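Home | Notebook | Runs | People | Archive

4 min read

October 29, 2024

Cabinet doors again. Soledad wants a straight answer for the Halirix people on whether the policy can put away dishes, and I keep having to explain that before a plate goes anywhere a door has to open, and that we're still on the door.

State of things: 65 episodes overnight in the kitchen sim, new grasp head, same old reward. 14 clean opens. A clean open means the door ends up past the threshold angle and the gripper hasn't tried to occupy the same space as the cabinet. I threw out 11 more where the door did open but only after the fingers wedged in behind it and levered, the way you'd get into a paint can. Emmett argued those should count. Emmett has not paid for a kitchen.

Failures mostly fall in with what we had in June:
- closes on air next to the handle, then retreats with great confidence
- gets the handle, pulls straight back, forgets that hinges make things go in an arc, slips off the end
- goes for the gap between panels as if the gap were the handle

The last one bothers me most. Hilde thinks the approach target is being pulled toward the strongest vertical edge in the view, and a seam between a dark frame and a pale door is about as strong an edge as anyone could ask for. She wants to randomize the door and frame colors so the contrast stops being a free hint. Fine by me. Texture swaps are cheap, and Boonsong already has the script from the drawer work, if he can find which branch he left it on.

Went through the wrist view for seed 703 because it's typical. The fingers are well open, the pose is tidy, and it's lined up beautifully on something you can't pull.

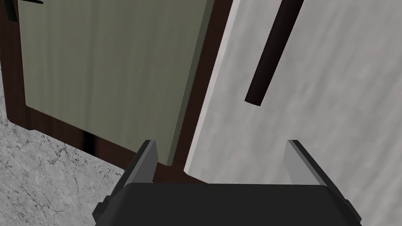 Seed 703, wrist view. Fingers either side of the seam, bar handle up and to the right.

Verna asked whether a person would do any better with the same camera and two flat fingers. Tried it with the teleop rig after lunch. I got the door open, eventually, and I've been opening cabinets since I was two. So some of this is the hand. I'd still like the policy to lose to me by less.

For Soledad, draft wording: "Opens some doors in simulation. Does not yet do dishes." She will want it longer.

To do:
- color randomization on frame and door separately (Boonsong)
- penalty for closing with nothing between the fingers, small, or it will learn never to close at all, see June
- log distance from grasp center to handle axis at first close
- try the arc-following pull from the Dondley code before writing our own
- ask Emmett to stop calling the levering "emergent"

Rerun tonight with the same seeds so we can compare. My own dishes are in the sink at home and will be done by hand.

Previous entry | Next entry | Back to top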